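Zondbridge team reports result on two-armed handling of headphones

Zondbridge, August – Researchers at the Zondbridge robotics laboratory have released results from a study of how two robot arms can learn to handle soft and jointed household objects together. The work was carried out with Zustley, which makes control software for small robot arms.

The method, called Gisach, trains one model to control both arms at once. Earlier systems from the same group used a separate model for each arm, and the two often pulled against each other when they held the same object.

Gisach was trained on 3,539 demonstrations recorded by human operators. Of these, 662 involved headphones, which the team chose as a hard case. The headband bends, the ear cups turn and there is little flat surface to grip.

In tests the model was given 60 attempts at tasks it had not been trained on, with a limit of 30 seconds for each. The full success rates, task by task, are set out in the technical report.

Both arms working on a pair of black headphones:

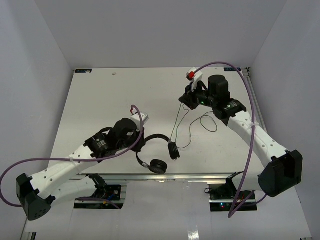
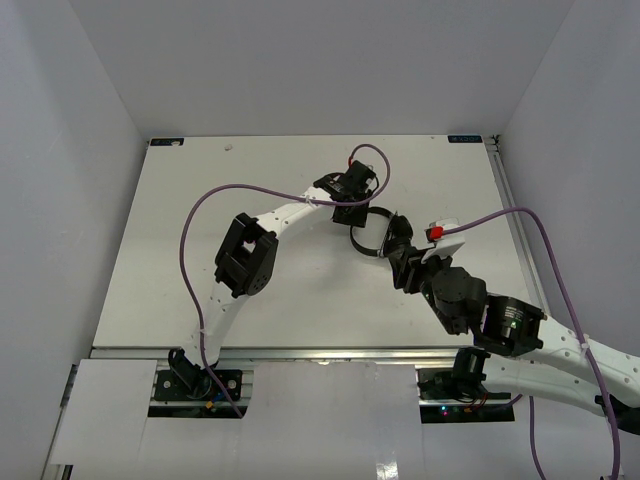

The team found that most failures came in the moments before contact, when one arm arrived early and moved the object out of reach of the other. A short waiting step, learned from the same demonstrations, removed many of these errors – though not all of them. Thin cables remain a problem, and the report lists them as the main subject for further work.

The next stage, known as Camacho, will apply the method to folding and packing.

The technical report and training data are available on request from the Zondbridge press office.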